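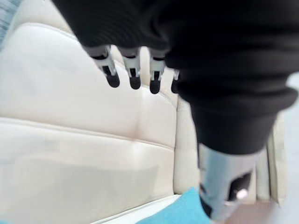 A comment on the August summary asks why the wrist view is kept in training at all, given that the hand covers so much of it and the head view already shows the work area. The comment adds that a single view would halve storage and simplify review. The question is a fair one, and this entry records the comparison made in response.

Notebook entry, 1/9/22
Project: Solley, view selection
Related: Clusico training notes, section on masking

Purpose. To determine whether a policy trained with both views loses accuracy when one view is withheld at random during training, and whether that loss is smaller than the loss from removing the wrist view entirely.

Data. The set holds 166 episodes after review. Of these, 14 were held out before any training began and have not been used for tuning. Episodes from the Menon set were left out because their wrist calibration was done under the old procedure.

Method. Three policies were trained from the same starting weights: head view only, both views, and both views with masking. In the third, one of the two views is replaced with a blank input for a full window, never for single steps. The masked view is chosen at random with equal weight. Each policy was trained for 3000 steps with the Brutach settings unchanged. Joint readings were supplied in all three cases.

A fixed mask over the fingers was considered and set aside. The area covered by the hand changes with finger position, and the outer covering folds differently as the wrist turns, so a fixed mask would hide useful parts of the view in some poses and miss the hand in others. 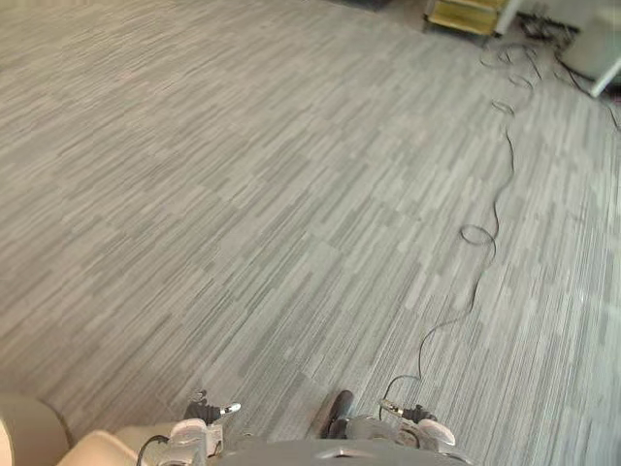 Head view: black cable across the carpet, right gripper side.

Result. On the held-out episodes the policy with masking gave the lowest action error. The plain two-view policy was close behind for most of each episode but was worse in the final approach, where the wrist view changes quickly. The head-only policy was clearly the weakest in that phase. It was slightly better than the plain two-view policy during travel – a point that the summary should state openly.

These are offline errors only. No claim is made about task success until the three policies have been run on the hardware in matched trials.

Known problem. The clocks for the two views drift, and offsets of up to 700 ms were found before correction. All episodes were realigned using the joint log. An earlier run made without this correction favored the head-only policy and should not be cited. It has been marked as withdrawn in the Clusico notes.

Cables in view. Long cables can lie across a large part of the floor in the head view, and their layout may differ between sessions. It has not been tested whether the policy picks up on this. The current split is by episode, so one session may appear on both sides of it. A split by session is needed.

Open items:
– Repeat all three runs with a split by session.
– Report travel and final approach separately.
– Rerun masking with a shorter window, other settings held fixed.
– Send the revised table with a written answer to the comment. Storage cost to be listed for each option.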